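Flush toilet cistern

A cistern, called a tank in American usage, is the vessel that stores water for a flush toilet and releases it into the bowl on demand. In most homes the supply pipe is too narrow to deliver water fast enough to clear the bowl directly, so the tank fills slowly between uses and empties in a few seconds. Toilets without a tank use a flushometer valve and need a larger supply line, and are found mainly in commercial buildings.

Placement

High-level tanks are mounted on the wall well above the bowl and joined to it by a long vertical flush pipe. The height of the water gives a forceful flush, but the design is noisy and hard to service. Low-level tanks sit a short distance above the bowl and use a wider pipe to make up for the lower head. In the close-coupled pattern the tank is bolted to the back of the bowl, with a sponge rubber gasket sealing the joint. One-piece toilets are cast with tank and bowl as a single unit. Concealed tanks are fitted on a steel carrier behind a false wall and are reached through the opening for the flush plate.

Fill valve

The fill valve admits water after a flush and shuts off at a set level. The older ballcock type uses a hollow float at the end of a horizontal arm. As the float rises, the arm presses a plunger against the valve seat. Later designs use a float cup that slides on the valve body, which takes up less space. A small tube directs part of the incoming water into the overflow pipe to restore the water level in the bowl.

Many plumbing codes require an air gap or other backflow protection at the fill valve - tank water must not be drawn back into the supply if line pressure drops. The critical level marked on the valve body is set above the top of the overflow pipe.

Flush valve

Siphon valves lift water over an internal bend by means of a piston or diaphragm. They have no seal below the water line and so cannot leak into the bowl when idle. Flapper valves use a hinged rubber seal over the outlet, raised by a chain from the flush lever. Buoyancy holds the flapper open until the tank is nearly empty. Dual-flush valves release either a partial or a full volume, usually through two buttons.
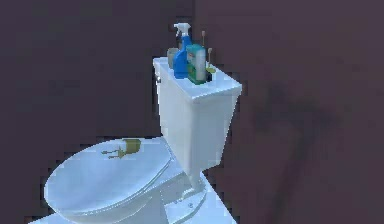 Flappers harden or warp with age, and chlorine tablets placed in the tank speed up the process. A slow leak past the seal can be found by adding food dye to the tank and checking the bowl after 30 minutes without flushing. Color in the bowl indicates a worn flapper, a damaged seat or a chain that is too short.

Condensation

In humid weather, cold supply water can cause moisture to form on the outside of the tank. Remedies include a foam liner inside the tank and a mixing valve that adds a small amount of warm water to the supply. Liners must be kept clear of the float and the flush valve.

See also: Ballcock; Flushometer; Trap (plumbing)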